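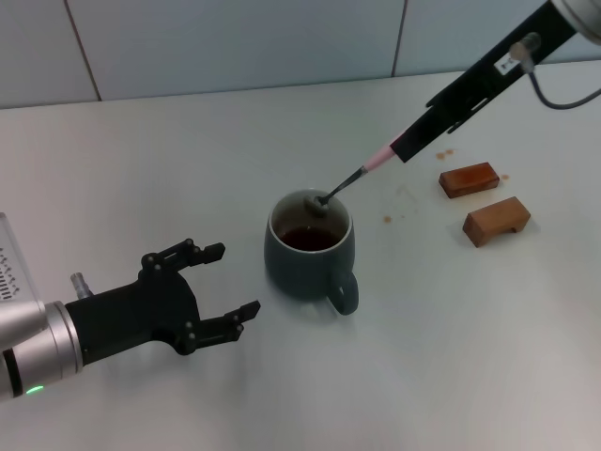 *Two-arm stirring: the right gripper holds the spoon in the mug while the left stays open beside it.*

The Prata is a two-arm tabletop system offered to care homes, teaching kitchens and small research groups. Its maker, Treltdale, sells it as a lease with training and repairs included. The magazine was given access to a unit at the firm's Tredport workshop in July and was free to choose the tasks.

Drinks were the first choice. Treltdale receives more requests for help with a cup than for any other household task, according to Mirta Villalba, who manages the lease program. A mug asks a good deal of a machine. It has a rim to clear, a handle that may point in any direction, and contents that should stay where they are.

The firm's answer is to divide the work. One arm takes the utensil and the other is assigned to the cup. Utensils may be fitted with a soft sleeve at the point where the fingers close, and the lease includes a supply of sleeves. A customer who prefers to use existing spoons may do so, although thin handles are likely to turn in the grip without one.

Treltdale states that its test program covers 1,000 stirring runs, of which 803 were completed with no help from an operator. The remainder were stopped by hand or by the software. These are the firm's own figures, and buyers should ask how a completed run is defined. The written summary does not say how much spilling is allowed.

Setup took 23 minutes during our visit, most of it spent on the cameras. Each arm can be supplied with a small camera near the gripper, and the operator's screen shows its view beside the main one.

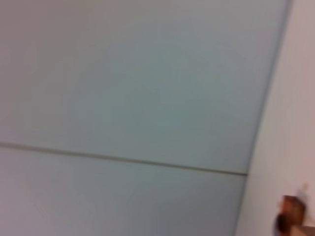 *Gripper camera view, blurred, with a dark seam between gray-blue panels and a brown object at lower right.*

The close view is the weaker part of the package. Fine detail is lost when the picture smears, and an operator who depends on it alone may lose track of the table. Charito Tolentino, who trains new customers, advises them to keep the main view open at all times - advice that belongs in the printed manual and is at present missing from it.

A competing kit from Bikadlow costs less per month but has one arm and no repair cover. For sites with a technician on staff, it remains a reasonable choice. The Prata is better suited to those without one. Leases run for a year, and training at Tredport is included for two members of staff.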